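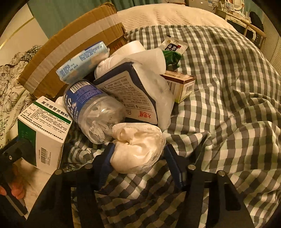

Separar cajas de medicamentos, botellas y pañuelos usados

Publicado por Joana Lobo en Residuos domésticos, mayo de 2018

Al vaciar un dormitorio me he encontrado con todo mezclado: botella de plástico, cajas de medicamentos (una de 复方感冒灵颗粒, gránulos para el resfriado), otros envases de cartón, film y pañuelos de papel. ¿Qué va a cada contenedor? La botella tiene algo blanco arrugado dentro y no sé si eso impide reciclarla. Tampoco sé si el prospecto va con la caja. En mi municipio hay contenedor amarillo, azul y de resto, y una farmacia con punto de recogida a 200 metros.

Petrică Nedelcu
Por materiales:
Botella: amarillo, vacía y con tapón. Lo que haya dentro se saca antes; si es papel y no sale, mejor al resto.
Film y envoltorios de plástico: amarillo.
Pañuelos: resto, u orgánica si la ordenanza lo admite. Al azul no, la fibra es demasiado corta.
Cajas de medicamentos: punto de la farmacia, con el prospecto y los sobres que queden, caducados o no. No hay que sacar los gránulos del sobre ni tirarlos por el desagüe.
Otras cajas de cartón: azul, plegadas.
Conviene abrir cada caja antes de plegarla. En la última limpieza que hice aparecieron 14 sobres sueltos en cajas que daba por vacías.

Haruto Nomura
yo lo meto todo en una bolsa y al resto, acabas antes

Yuzuki Hamada
Un matiz a lo de Petrică: pregunta en el mostrador si aceptan medicamentos comprados en el extranjero. En la mía los aceptaron sin problema, pero me pidieron quitar las bolsas exteriores. Los pañuelos de un resfriado, en bolsa cerrada.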